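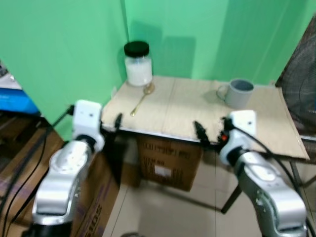 ## 先从一勺的活儿开始:罐子、勺子、杯子

每次有人来家里,看见两条机械臂,问的第一句话都差不多:“它现在能干家务了吗?”我的回答一般是“你先坐,我给你看它舀一勺”,然后对方坐下来,茶都快凉了,勺子还在罐子旁边晃悠……

所以这篇教程想教的就是:怎么在自己家里给双臂机器人出几道家务题,怎么摆东西、怎么打分,最后自己看一眼结果,心里就有数了。不用很大的地方,一张小桌子加一张长桌子就够用。控制软件我用的是 Lotby,你用别的也行,流程都一样。题目的格式是照着 Sultow 那套任务卡改的,原版写得太正经,我删了不少。

第一题叫“一勺”。要用到的东西:

- 一个带旋盖的透明玻璃罐,里面装白色颗粒,糖也好盐也好,别装满
- 一把金色的细柄勺子(颜色随意,细柄是重点,细柄难夹)
- 一个带把手的马克杯
- 一张硬纸板,铺在桌面上

硬纸板这一条我强烈推荐!光溜溜的桌面上,勺子被夹爪一碰就跑,夹爪追着它转半圈,看着特别心酸。铺了纸板摩擦力大多了,洒出来的颗粒也好收拾,两边一折直接倒回去。纸板边上超出桌沿一点没关系,别超太多,手臂抬起来的时候会从底下刮到。

摆法是这样的:罐子和杯子放到桌子靠后的位置,一左一右,中间空出来;勺子斜着放在罐子前面。为什么斜着?正对着放的话,夹爪直上直下就能夹住勺柄,题目太容易;横着放又太难,腕关节得拧到一个很别扭的角度。斜着放刚好。

### 步骤

1. 两条手臂都退到桌子前沿外面,夹爪张开,这是起始姿势。每次都从这里出发,别偷懒。
2. 一只手扶住罐身,另一只手拧盖。第一次试的时候先别真的拧紧,盖子搭上去转半圈就行。
3. 盖子放到桌面空处。放,别扔。我这里“掉下去的”不算放。
4. 夹起勺子,伸进罐口,舀,抬,平移到杯子上方,翻腕。
5. 勺子放回纸板上。

看着五步,人做起来一口气的事。机器人最容易卡在第二步和第四步中间,也就是拧完盖子之后。夹爪松开盖子的那一下,盖子常常跟着夹爪走,因为指面有点黏;我后来在指面上擦了擦灰,好了一些,但也只是一些。

### 拧盖的几个小窍门

扶罐子的那只手要夹得低,越靠近罐底越稳。我一开始夹在罐口下面,一拧整个罐子就跟着转,转着转着就往墙那边去了。夹爪的行程有限,罐子也别选太粗的,买之前拿尺子量一下夹爪张到最大是多宽,我就是没量,家里现在有两个粗罐子专门装豆子。

拧的时候一次转不了一整圈,腕关节有极限。要教它“拧一点、松开、转回来、再拧一点”。这个动作人做起来完全没感觉,遥操作的时候你才会发现自己要想半天,拧到第三下还会忘了现在是该松还是该夹。慢一点没关系,录示范的时候慢比快好,动作连贯最重要,中间别停下来挠头(我挠过,模型也学会了停在那里不动,真的)。

还有舀。勺子插进颗粒里的深度很难控制,太浅舀不上来,太深会顶到罐底,手臂一抖,勺子就歪在夹爪里了。我的办法是罐子里的东西保持在一半以上,让它不用伸那么深。这算不算作弊?算一点点。等它学会了再往下减。

## 第二题:收碗碟

一勺练烦了就换长桌。桌面高度我调到 700 毫米,手臂从前面伸过来刚好够到中间。白色桌面对相机不太友好,碗碟的影子落在上面软软的一片,有时候影子比边缘还显眼。我的建议是颜色要挑跳一点的塑料餐具,橙色最好,便宜、轻、摔了不碎,收纳的时候还能套在一起。

这一题的要求:把浅盘子夹起来,挪开,再把碗放到盘子上。听着是不是简单得有点侮辱人?

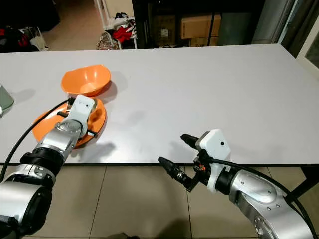 左手夹爪正悬在橙色盘子上方,右手在一旁。

难点全在那个盘子上。碗有高度,夹爪一根指头在里面、一根指头在外面,往上一提就行;浅盘子平平地贴着桌面,外面那根指头没地方下去。人会怎么做呢?用指甲抠一下边,或者把盘子推到桌沿外面露出一截再捏。机器人没有指甲,推到桌沿这招倒是可以教,但是推过头的时候,地砖会告诉你声音有多大。

我试过三种办法,按推荐程度排一下:

**捏翘边。** 选那种边缘往上翘的浅盘,两根指头从斜上方下去,夹住翘起来的那一圈。成功的时候很好看。缺点是夹的位置偏在一边,盘子抬起来会往下垂,上面有东西就全滑走了。所以只适合空盘子。

**两只手端。** 左右各夹一边,同时抬。听起来最像人,遥操作的时候也最累人,因为两只手要一起走,差一点盘子就斜。录示范之前自己先练十来遍,手感出来了再按录制。

**推到桌沿。** 上面说过了,塑料盘再试,瓷的别试。

我现在主要用第一种。示范录了 195 条,碗的位置每条都换一点,盘子也转一转方向,有几条我故意先夹空一次再夹第二次,让它见识一下什么叫失败之后再来。这几条特别有用!没有它们的时候,夹空了它也照样抬手、平移、松开,一套动作做得非常认真,手里什么都没有。

### 录示范时请注意

- 人的手别伸到画面里去帮忙。忍住。
- 背景乱一点没关系,架子、纸箱、衣服都可以在那里,但是别今天在、明天不在。要么都录进去,要么都收起来,或者干脆多录几种。
- 灯光早晚各录一批。窗户边上的桌子白天和晚上完全是两张桌子。
- 每条录完马上看回放,废的当场删,别想着晚上再挑。晚上你不会挑的。

训练这部分我就不细讲了,Lotby 自带的教程写得够清楚,参数我基本没动。只说一件事:数据里如果有两种完全不同的夹法(比如一半捏边,一半推桌沿),它会在两种之间犹豫,表现出来就是夹爪在盘子上空左右晃。选一种,录到底。

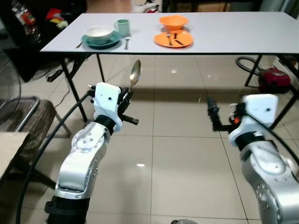
**家务题 · 餐桌类 · 难度:高**

第三题是摆一人份的餐具,也是我最喜欢拿来给客人看的一题,因为客人都觉得自己看得懂。左手拿勺子,竖着拿,勺头朝上,然后要把它放到该放的地方去。

餐具我分成两套颜色,一套绿的一套橙的。绿的那边碗放在盘子上,旁边有杯子,再加叉子;橙的那边碗和盘子前后分开,小件放在盘子里。这样分有个好处,口令可以写得很短:“把勺子放到绿盘子旁边”,它得先认颜色再认东西。要是两套都一个颜色,你就得说“左边那个”,而左边是谁的左边,我和它到现在也没完全谈拢。

### 摆放步骤

1. 先把碗、盘、杯子由人摆好,小件放在盘子里或者桌面上。
2. 让一只手去夹勺子,夹勺颈附近,别夹勺头。勺头是弧面,还反光,相机看着一团亮。
3. 拿稳以后停一下,让它把勺子抬到看得清楚的位置,再往目标走。
4. 快到桌面时翻腕,把勺子放平。
5. 松开,后退,再抬手。先后退!直接抬手的话,勺子会被指尖带起来。

第四步是这题的灵魂。竖着拿容易,放平难。勺子在指间只夹住一小段,重心在外面,翻的时候会自己转。我调了很多次夹持力,太松会转,太紧的话松开那一下会弹。最后的办法土得很:别等完全放平,勺头先轻轻碰到桌面,借桌面的力把它压平。人摆餐具的时候多半也是这么干的,你回去观察一下自己。

叉子比勺子好一些,柄比较平。金属餐具反光这个毛病躲不掉,地砖也反光,灯一照一块白一块亮。能关的顶灯就关掉一盏,留侧面的光,会好很多。

另一只空着的手怎么办?我让它在桌沿前面等着,夹爪张开。有人喜欢让它收回去,我觉得没必要,收回去再伸出来还多花时间。等到要扶杯子、挪盘子的时候它就在旁边,方便。

## 打分表

打分这一块我吃过亏。刚开始只记“成了”或者“没成”,记了一堆,回头一看完全不知道哪里有问题。后来改成四档:

| 分数 | 意思 |
| --- | --- |
| 0 | 没碰到,或者碰倒了 |
| 1 | 夹起来了,半路掉了 |
| 2 | 放下了,位置不对 |
| 3 | 放下了,位置也对,我不用再动手 |

最后那句“我不用再动手”是关键。勺子放在盘子旁边但是斜着四十五度,按理说也算放好了,可是你会忍不住去扶正它。只要你想伸手,就给 2 分,别心软。

三道题加起来,我前前后后记了 1,066 次尝试,全部手写在本子上,后来才抄进表格。建议你直接用表格,每行写题目、分数、卡在哪一步,再留一栏随便写。那一栏是最好看的,我的里面有“很有礼貌地把叉子放在了空气里”这种话。

## 所以它现在能干家务吗

按我自己这张表来看:收空碗,可以,我敢一边让它收一边去烧水。收浅盘子,看运气,也看盘子。摆餐具,摆得出来,摆得慢,勺子多半还得我补一下。拧盖子舀东西,要有人站在旁边,手里最好拿块抹布。

还有一个大家容易忽略的:准备时间。把桌子清出来、餐具摆好、线理顺、相机看一眼、手臂归位,这些全是我在做。要是把这些时间算进去,我自己洗一池子碗早就洗完了。厂家的演示视频里一般没有这一段,看的时候可以替它加上。

Virnero 的夹爪套件我也借来试过一阵,指面软一些,夹勺子确实稳,夹盘边反倒容易滑。如果你只做餐具题,可以考虑;要拧盖子就算了,软指面一拧就扭。

## 常见问题

**只有一条手臂能做吗?** 第二题和第三题都可以,第一题把罐子换成不带盖的就行。

**预算要多少?** 手臂另说,光是餐具、纸板、罐子这些零碎,我花得不多,最贵的是长桌。折叠桌要挑腿稳的,手臂一加速桌子就晃的那种千万别买,晃一下前面录的全得重来。

**示范要录多少条才够?** 没有标准答案。收碗我录了 195 条,够它在我家这张桌子上干活了,换张桌子就不好说。摆餐具那题我的目标是 800 条,还没录完,录到后面手腕会酸,分几天录吧。

**用 Lotby 的 Major 版本还是旧版?** Major 版回放的时候可以逐帧拖,挑废条方便很多,我已经换过去了。旧版录的数据可以导入,导入前先备份。

**线总是缠怎么办?** 手臂上的线留出一个弧,别绷直,也别留太长垂到桌面上。每次开始前让两条手臂各走一遍最大行程,看看哪里扯着了。我用魔术贴绑,扎带剪起来太麻烦。

**家里有小孩或者宠物呢?** 关门。急停按钮放在你坐着就能拍到的地方,试拍一次,确认它真的会停。

下一题我准备做叠抹布,抹布已经洗好了,等晾干就开录。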